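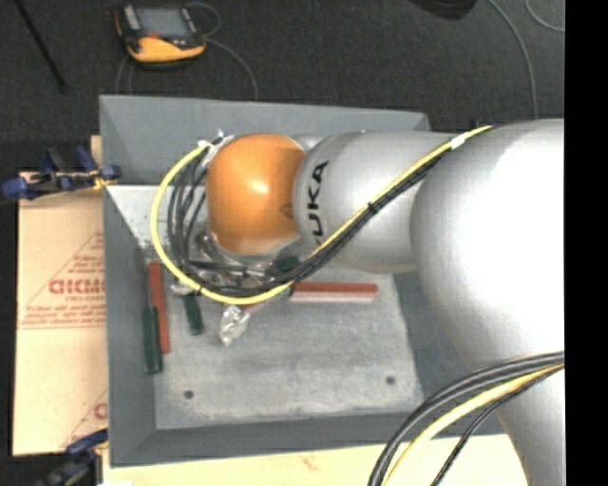

Zomitz, May 25, 2018

3.2 Cell setup. The KUKA arm works over a gray tray with sloped sides (Fig. 2). Markers and a small clear plastic item lie on the tray floor. The yellow and black cables are left in a wide loop beside the orange wrist — a shorter loop pulled at the connectors when the wrist turned. We check the loop every 20 runs. 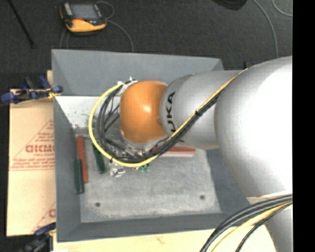
Zomitz, May

Figure 2. Gripper over the tray. A blue clamp holds the printed board at the left. Both clamps are tightened before each session, and the tray position is then taught again.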